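Plotum method

From the Brellmont wiki of robot learning methods. Page kept by Marlina Hidayat. Last big edit: March 6, 2018.

The Plotum method is a way of teaching a robot arm to handle small, fussy parts by having a person guide it through the job many times, then training a model on the recordings. I started this page because people kept asking me what the name meant. It doesn't mean anything -- Karine Fortin needed a folder name one afternoon and typed that. The main test job is desktop computer work, mostly the processor and its socket.
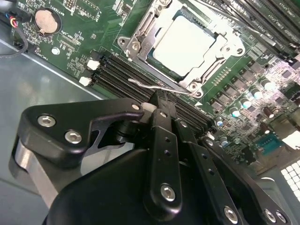
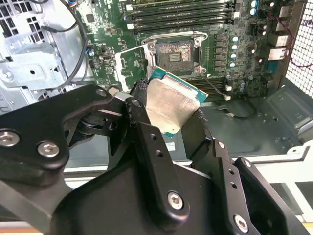

Wrist camera views of the gripper at the motherboard. In the second, the processor is between the finger pads and the socket is empty.

Background

Before Plotum, most of us at Brellmont wrote our insertion routines by hand. You'd measure where the socket was, tell the arm to go there, and add a little spiral search for when it landed a hair off. That works great on a bench fixture! It works much less well inside a computer case, where the board may sit at a slightly different angle every time and there are cables hanging around. Aino Ahonen had a spiral search script she was very proud of (I still have a copy, it's lovely code) and it went bad the moment we moved the case over by a thumb's width.

How it works

A person moves a leader arm, and the robot copies. We save the wrist camera video, the joint positions and how far the gripper is open, all on one clock. Each recording is called an episode. The first full set, recorded in September, had 2,399 episodes, and we threw out 266 of them, mostly for clock trouble and a few where the operator gave up partway.

The part that makes Plotum its own thing is what we call the hover tag. While recording, the operator taps a foot pedal when the fingers are lined up and about to go down. The model then learns two jobs: getting to the hover, and going from the hover to contact. Splitting it this way was Rahel Zwahlen's idea, and I argued against it for weeks. I thought one long stretch of motion would be easier to learn. I was wrong, and she has been very nice about it.

The second job runs with smaller steps and a softer grip. A processor is slippery to hold by its edges and the contacts in a socket bend if you look at them funny, so we'd much sooner have the arm stop than push. If the model isn't sure, it goes back up to the hover and tries again, up to 2 times, then quits and waits for a person.

Results

With over 1,000 training episodes the arm got to the hover reliably in our tests, even after we'd turned the case. Going down to contact kept improving as we added more, which is why we kept recording long after everybody was sick of it. Sakda Intarasuk ran the same tests with the hover tags stripped out, and the arm tended to dawdle over the socket, drifting a little side to side, before either dropping too soon or never dropping at all. You can find his plots on the Mestunlow page.

Known problems

Glare is the big one. The metal lid on a processor throws light straight back at a wrist camera, and in a bright room the edges of the part just wash out. Softer lights helped some. The fingers also block a good chunk of the view right when you'd like to see the most, and a side camera only partly makes up for it.

Tags are uneven between operators, too. Karine taps early and I tap late. We tried fixing the timing afterward with a script and it made things worse, so the tags in the released set are exactly as the operators made them.

Related pages

Mestunlow (test setup and plots)
Pirihi (the leader arm we use)
Spiral search
Hover tag, pedal wiring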